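Inventory of the Winter Room

The Office of Household Effects at Irnent opened the winter room in February, as the rules required. The record listed 2,180 articles, all of them folded, and each clerk was given eight hours.

Shelf 7 held the red things. The clerk assigned to it had been instructed to enter every garment by color, trim and last known use. Under the third heading she wrote "festive" three times and then put down her pen. The rules from Wilon made no provision for a garment that was missed.

She added a line in the margin, initialed it, and asked that the shelf be left open until morning. The request was granted. 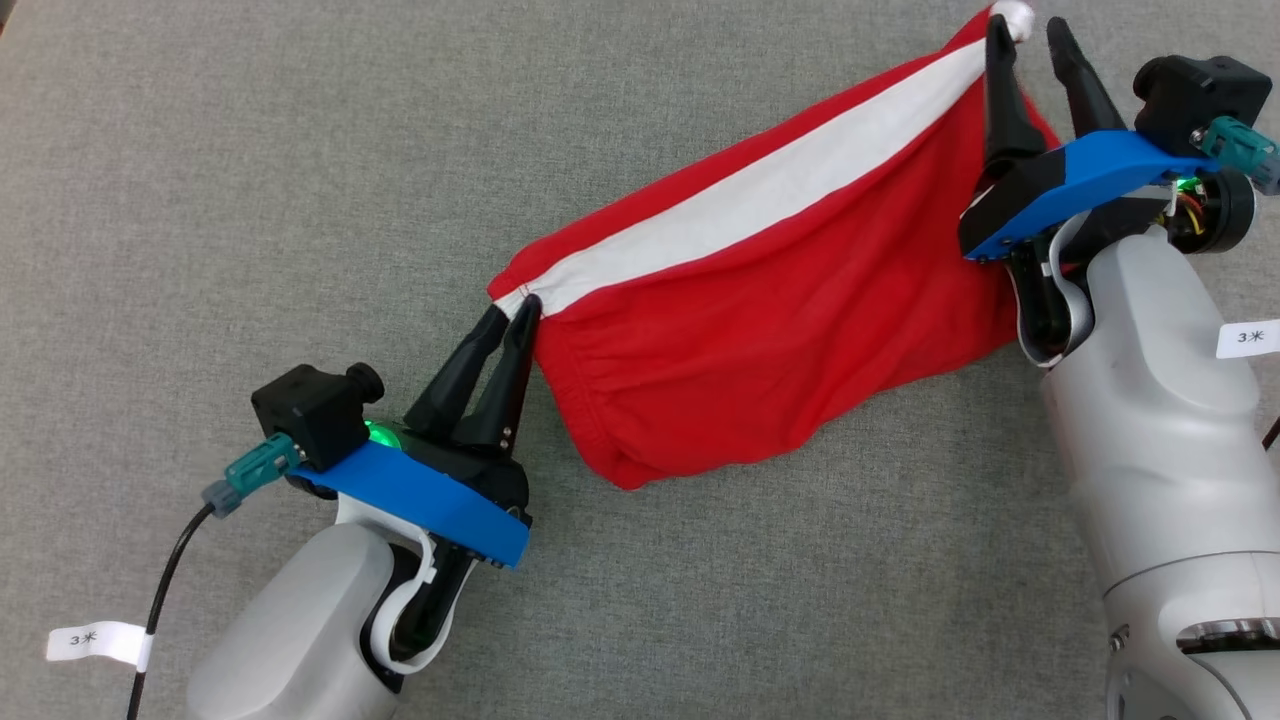
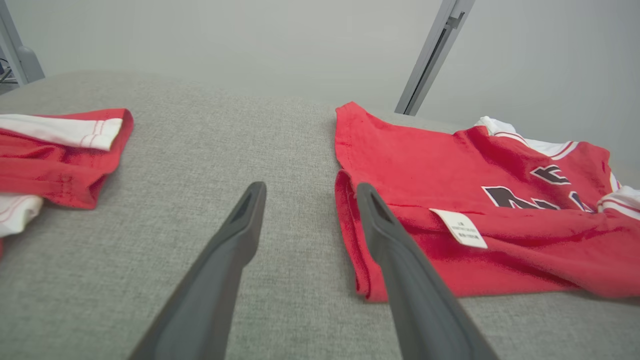
Red articles with white trim, on gray cloth.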